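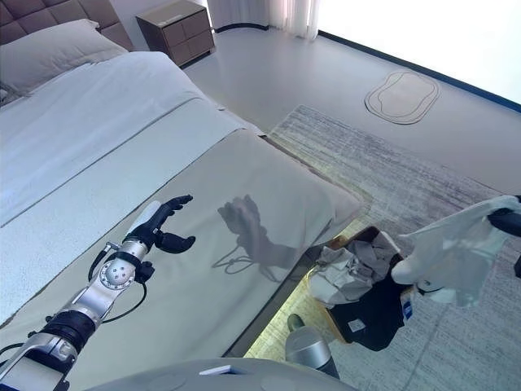

How to share guest rooms between housekeepers and a robot

Written by Behrouz Rahimi, housekeeping supervisor, Skodby
8 February 2023

Our guest house in Skodby has worked with a housekeeping robot since August. Many supervisors from other houses write to me and ask the same question: how do you divide the work, and what do your people think of it? I answer with this page. It is a guide for the person who makes the room list in the morning. For programming and repair you must ask your supplier.

Before you start

You need a room list on paper, a pen for each housekeeper, and 4 rooms of the same type. Please do not begin with the whole house. We made that mistake in the first week at our sister house in Hullier, and the housekeepers there spent the days walking after the machine.

You also need one hour with the team. Use it to talk and leave the demonstration for another day. My colleagues wanted to know if their hours would become fewer, and I was glad that I had asked the owner before the meeting. The contracts stayed the same. If you do not have an answer to this question yet, get one first. People cannot listen to anything else while they wait for it.

Step 1. Write down what a room really contains

Follow one housekeeper through one room and write every small task. I thought I knew them, after so many years. My list had six lines and hers filled two pages. She checked behind the curtain for chargers, smelled the pillows, turned the chair back to the window. Such tasks are not in any manual, and when they are not written they will be forgotten as soon as the work is divided.

Step 2. Divide the list in three columns

Column A is for the robot. With us it contains: collect rubbish and empty bags, pick up towels and clothes from the floor, bring small objects to the bench at the foot of the bed.

Column B is for the housekeeper. Making the bed, bathroom, glass, smell of the room, and everything that belongs to a guest who is still staying.

Column C is for tasks you are not sure about. Leave it long. Ours is still long, and every month we move one or two lines out of it. Laundry was in column C until the winter. The robot can put clothes in a basket, but it does not know whether a black shirt belongs to the guest or to a waiter who changed upstairs. So the sorting stayed with people.

Step 3. Decide who goes first

We tried both orders. When the housekeeper goes first, she meets the rubbish and the robot has little to do after her. When the robot goes first, she comes into a room where the floor is free, and she can start directly with the bed. We keep this second order now. In Marchal, where the corridors are narrow, they do the opposite and they are content, so please try for yourself.

Do not let both work in one small room at the same time. It is allowed by the supplier, but my colleagues found it tiring to look over the shoulder all the time.

Step 4. Prepare the room

Open the curtain or switch on the lamps. Move loose cables to the wall. Lay the corners of the rug flat. Put nothing breakable on the bench. If the basket is in the room, place it near the end of the bed and always on the same side, so that the next housekeeper finds it without searching.

Step 5. Agree on the stop rule

Every person on the floor may stop the robot, also the trainee, also on her first day. She does not have to explain it to me. She writes the room number and one word on the list: "bag", "cable", "guest". In the beginning I asked for full sentences and I got nothing. With one word I get it every time.

A guest who returns early is always a reason to stop. The housekeeper greets the guest, the robot waits.

Step 6. Look at the bags before they go down

A bag can look like rubbish and have something inside, an earring for example, or a receipt that the guest needs for his company. One of us looks into each bag before it leaves the floor. Small objects found on the bench go in an envelope with the room number. We bought a box of 200 envelopes and it was a good purchase.

What changed for the team

The bending became less. Two colleagues with back pain told me this without my asking. But there is also a loss: before, they worked in pairs and talked, and now one of them often works alone on the corridor. We put the pair back for the beds — it is a little slower and I do not want to change it again.

The work with the lists also became more, and it was not paid in the beginning. Now there is a daily quarter of an hour for it in the plan. Ask for this from the first day.

If you use the Releck room list, print it in the large format. The small one has no space for column C.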